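Plorow
Kitchen, Storage, Play Kitchen, Sale

Dovness steamer basket and pot set

Item 63-900
In stock at the Pramau warehouse

A round bamboo steamer basket and a stainless steel pot to go with it, sold together. The basket sits inside the pot, so you don't need a separate rack or a wok. Suitable for dumplings, buns, greens and small pieces of fish.

What you get
1 stainless steel pot with two handles
1 bamboo steamer basket, round
Care leaflet

The lid is sold separately. The Lo flat lid fits this pot, and so does the older Lo domed lid if you already have one.

Before first use
Rinse the basket in warm water without soap and steam it empty for a few minutes. New bamboo has a grassy smell, which fades after two or three uses.

Using the set
Fill the pot with water to below the bottom of the basket. Line the basket with baking paper or a cabbage leaf if you are cooking anything sticky. Check the water level during longer cooking. The handles are metal all the way through and get hot – use a cloth.

Cleaning
The pot can go in the dishwasher. The basket can't. Wash it by hand, stand it on its side and let it dry fully before putting it away. Don't keep it in a plastic bag. Dark spots on the slats are usually mould and the basket should be replaced. Spare baskets are listed under item 63-902.

Delivery
Orders leave Pramau within 2 working days. We have sent out over 900 of these sets and changed the packing in January, so the basket now travels in its own box. If yours arrives with a split rim, write to Golshifteh Sadeghi in customer service with your order number.

Colours
The basket in this set comes with a bright yellow rim. Plain bamboo is no longer made. The yellow goes right round the top edge of the basket and shows up well against the steel when the basket is in the pot. Our round woven mat has a yellow rim as well, with a tan centre, and makes a good match on a white table. It is not part of the set – order it from the table linen page.
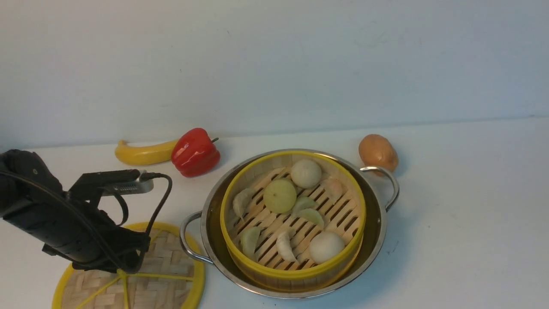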